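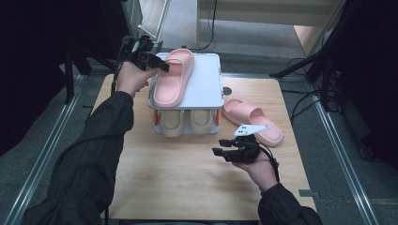 Chapter 3
When the Grip Lets Go

Putting shoes on a rack sounds like the easiest job you could give a gripper. Try it and you will soon have a list of ways it can go wrong! A slide sandal has a thick strap, a curved sole and very few flat places to hold. Pinch the strap and the sole swings. Pinch the sole and a worn pad may slide right off.

This chapter is about that second kind of failure, and I think it is one of the most rewarding faults a beginner can study. You can find it with your eyes, a good lamp and a little patience.

Look closely at the two finger pads in the next picture. The inner faces are frayed, with ragged edges sticking out along the side of one and shreds hanging from the lower end of the other. The arms and their brass-colored rings are a separate matter, and we come back to joints in the section on play.
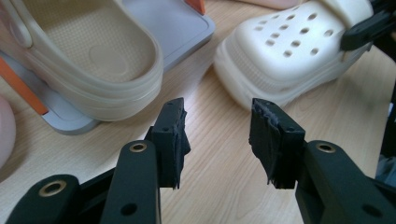

3.1 The Wendstead log

Nhi Hà kept the maintenance log at the Wendstead workshop, and her entry for 05/07/2018 is a lovely piece of detective work. Out of 995 logged grasps, 86 had ended in a drop. The software team had already spent days on the motor settings – a fair guess, but the wrong one. She sorted the drops by pad age and found nearly all of them on the oldest pair.

Her new rule was to inspect the pads every 20 grasps and stop work at the first loose thread. Before touching a pad, cut the power and keep your fingers out of the gap between the jaws. Section 3.2 starts with that shutdown, so have your own log sheet ready.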